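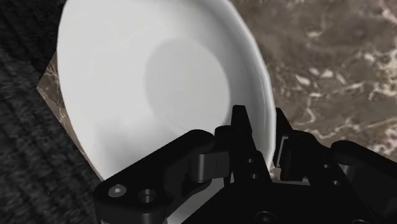
White bowl, seen from close above

Ticket 131 – Live box score not matching the scorebook
Opened by: Elsie Costigan, Medham girls basketball
Assigned to: Rangi Hinds
Opened: 28/02/2025
Status: Closed

Elsie Costigan:
The halftime score on our public page was wrong tonight. The scorebook had us at 40. The page had 38. Both officials signed the book, so the book is correct. Please fix before the conference standings update.

Rangi Hinds:
Thanks. Which tablet was on the scorer's table, and did it drop off the gym Wi-Fi at any point?

Elsie Costigan:
The older one. It went offline late in the second quarter and came back on its own after nearly 11 minutes.

Rangi Hinds:
Found it. Number 11 has a basket logged just before the drop. The tablet saved it but the page never received it. Team fouls and rebounds match the book.

Tried so far:
Forced a resync from the tablet – no change.
Signed out and back in – no change.
Deleted the basket and entered it again – page now shows 40 at the half. Final score corrected too.

Birthe Juhl:
Player totals still look off. Number 11 is short 2 points on the season page.

Rangi Hinds:
Season totals rebuild overnight. I ran it by hand for Medham and it is right now. The Hinberg page had the same game cached, so I cleared that as well.

Elsie Costigan:
Both pages match the book. Do we need to do anything before the Ngata game?

Rangi Hinds:
Update the app on the older tablet. If it goes offline again, keep scoring as normal and check the total against the book at the next break.

Closed by Rangi Hinds.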